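About Oment

Oment sorts and returns mixed goods for other businesses. Lost property from stations, contents of cleared offices, shop returns that come back in the wrong box: it arrives with us jumbled, and it leaves sorted, listed and packed. We have 61 people on the payroll across two sites, the main hall at Lemaire Yard and the smaller unit at Surard.

The firm started as a carrier's depot and the oldest part of the Lemaire building has 1807 cut over the door. We have only had it for a small part of that time. The thick walls keep it cool in August and make it expensive to heat for the rest of the year.

What we do

Most of our work is picking. Someone takes an object out of a bin, decides what it is, and puts it where it belongs. Until recently all of that was done by hand, standing up, for a full shift. It is steady work but it is hard on wrists and shoulders, and the bins are deep. When we asked the pickers what they would most like to be rid of, the commonest answer was reaching into the far corners.

Ramus

Ramus is the name we gave to our automation programme. It covers the robot arms, the benches they are tried out on and the training that goes with them. It is led by Baptiste Gilbert, who joined us as a picker and moved to the technical side when the programme began.

Loose, unmatched objects are difficult for a machine. A carton has flat sides and a label. A pair of sunglasses or a tape measure does not sit the same way twice, and a metal part with a hook on one end may be easy to lift from one side and impossible from the other. We try the arms on small mixed lots of this kind before any change is made on the main lines.
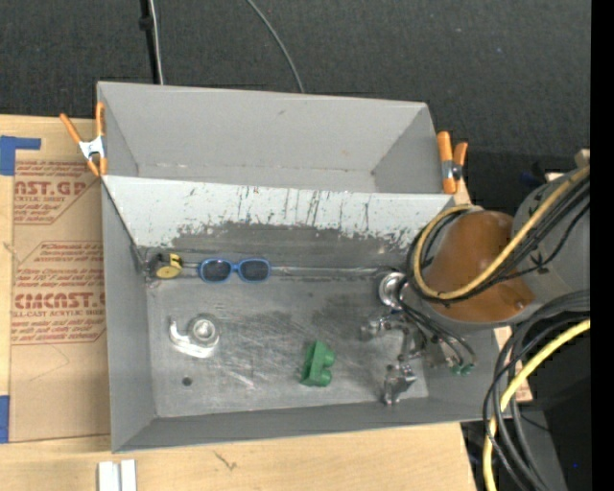
Each bench has one operator. The operator sets out the lot, watches the picks, and writes down the ones that fail and how. Those notes are read at the start of the next shift and decide what is tried next. Operators can stop an arm at any time and do not need to ask first.

What has changed for staff

Nine people now work on Ramus full time, all of them from the picking floor. They were trained during paid hours and moved up one pay grade when they finished. Everyone else still picks by hand for part of the day, in shorter spells than before, with more time on checking and packing.

We agreed at the outset that no one would lose a job because of the arms, and this is written into the staff agreement. When someone leaves we look at whether the post is still needed in the same form. Some posts have changed as a result. The night shift at Surard is smaller than it was, and those who wanted to stay on nights were offered places at Lemaire Yard.

There have been complaints as well. The benches take up floor space that used to be the wide aisle, and some pickers find the shorter spells more tiring because of the changing over. The rota is being looked at again with the people who work it.

Visiting and working here

We take on new pickers throughout the year. No experience with machines is asked for. Business customers who want to see the benches in use can arrange a visit through the front office at Lemaire Yard; please wear flat, closed shoes.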